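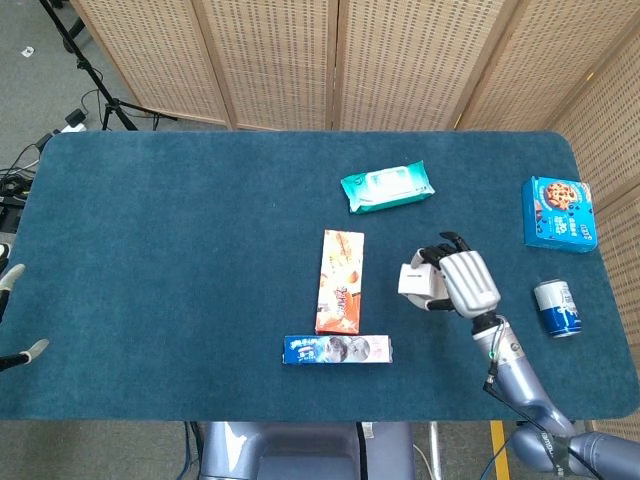

Grostus lab, Tue 10 June. Quick notes, typed on the train.

Augustina Dogbe showed us round. They're recording pick-ups of ordinary shop stuff – snack boxes, wipes, a can – on a felt cloth. Up to 125 goes a day, she said. Fumbled ones get kept too, tagged seperately. Didn't expect that.

Asked who moves the items between goes. A person, every time. Slow going.

Cludari stand after lunch, mostly slides. Back in October hopefuly.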